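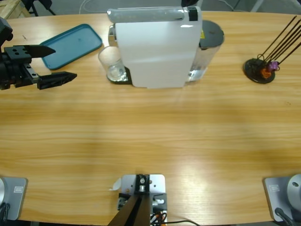
Según Trekach, en otro hilo, una cafetera de cápsulas que da el café aguado casi siempre pide una limpieza y nada más. Yo quiero creerlo, pero antes pregunto.

Publicado por Catness
Cafetera de cápsulas: café aguado y vaso vacío

Buenos días a todos. Desde hace 3 semanas mi cafetera saca el café muy claro, y a veces se para antes de tiempo. Compro siempre las mismas cápsulas, que guardo en un soporte de varillas al lado de la máquina. Pongo un vaso de cristal, porque me gusta ver el color. ¿Es la cal? ¿O es que la cápsula no se perfora bien? El agua de mi zona es dura – lo dice todo el mundo. 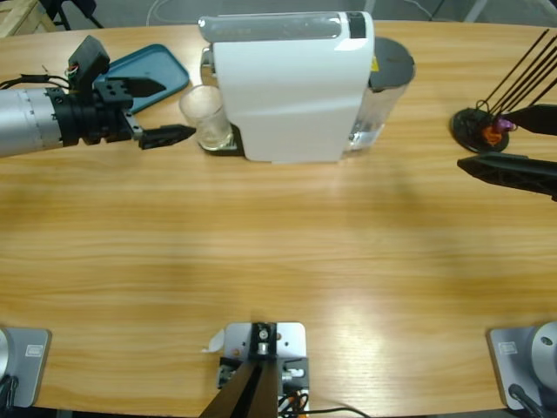 El vaso en la bandeja de goteo; a la derecha, el soporte de las cápsulas.

He probado con otro color de cápsula y el resultado es igual.
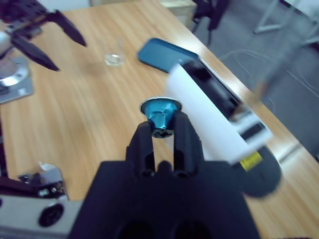
Respuesta de Manole – 28 de septiembre

Hola. Primero mire una cápsula usada por la parte de abajo. Si los agujeros son limpios, la aguja está bien y yo pensaría en la cal. Use el descalcificador que indica el manual, déjelo 15 minutos en el circuito y después pase 4 depósitos de agua limpia. En la mía el sabor raro tardó en irse, no se asuste. También quite el depósito y vuelva a ponerlo con fuerza. Si entra aire, la bomba hace ruido y el vaso queda corto.

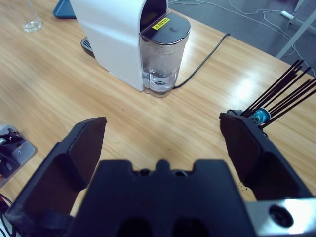 El depósito transparente, con la tapa negra y la etiqueta amarilla.

Respuesta de Cedidano

A mí me pasó y compré otra. Pero el agua del depósito hay que cambiarla cada día, eso sí. Y el vaso, mejor calentarlo antes.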